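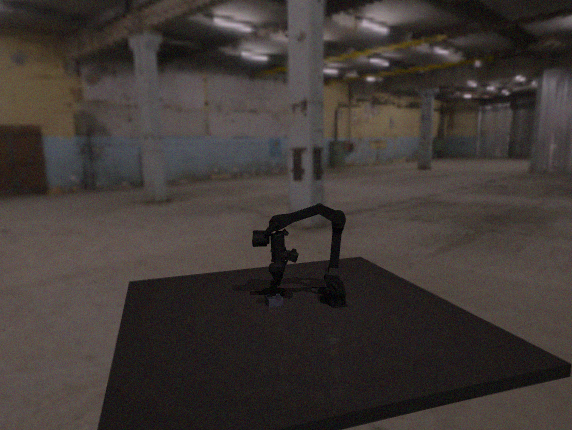

Square platform on the warehouse floor, arm mounted towards the rear.

Dusting concrete floor in a small warehouse – densifier or epoxy?

Posted by Kacper Tokarz

I look after a storage unit with a power-floated concrete slab, laid before we took the lease. The surface sheds a fine grey dust. If the floor is swept on Friday there is a visible film on the shelving by the next working day. The slab is 282 square metres. There is no coating on it that I can find, and water poured on the surface soaks in within a minute or so.

Two contractors have looked at it. Stondlow quoted for a lithium silicate densifier, applied after a light grind. Pliditberg say a densifier is a waste of money on a slab of this age and want to put down two coats of epoxy. The epoxy price is more than double.

Traffic is pallet trucks and one counterbalance forklift with solid tyres. No chemicals, no washing down. There are 4 hairline cracks running out from the column bases, none of them wide enough to take a fingernail. I can have the floor clear for a weekend but no longer.

Which of the two would you go with, and does the grind matter if we only densify?

Wiesława Czarnecka

Find out why it is dusting before you choose a product. The usual cause is a weak top layer, from too much water in the mix, from floating while bleed water was still on the surface, or from poor curing. The depth of that layer decides the treatment.

Scratch the slab with a steel nail in a dozen places, including near the doors and between the racking. If the nail leaves a pale line and very little powder, the weakness is shallow and a densifier will probably hold it. If it cuts a groove and you can keep digging, the top needs to come off first, whichever product goes on afterwards. Epoxy over a weak layer peels, and brings the weak layer up with it.

The grind does matter. A silicate has to get into the pores and react with the free lime in the concrete. Old polish, tyre rubber and the loose surface itself all get in the way. Your water test suggests the slab is open enough, but repeat it after cleaning, and in the tyre tracks as well as the clean areas.

With dry use and solid tyres I would densify, provided the scratch test is good. The floor can normally take foot traffic the same day. Two coats of epoxy in one weekend is tight in an unheated building – check the cure time at your actual slab temperature, not the air temperature. Ask Pliditberg for a moisture reading too. If there is no membrane under the slab, vapour pressure can lift a coating months later.

Leave the hairlines alone unless they are moving. Put a pencil mark across the end of each one and look again in September.

Tadeusz Nowicki

Epoxy. We had ours done and no dust since. It does get slippery when the forklift comes in out of the rain so ask for some grit in it.

Gillespie Cairns

Agree with Wiesława on testing first. One addition: ask Stondlow to treat a trial patch of 2 square metres in the worst area before you sign for the whole floor. Leave it 12 days, then tape and pull a strip of parcel tape on the patch and another on bare floor. Compare the powder on each. It is crude but it will tell you more than the data sheet.

Also check the joints. A fair amount of dust can come from broken joint edges, and neither quote seems to cover them.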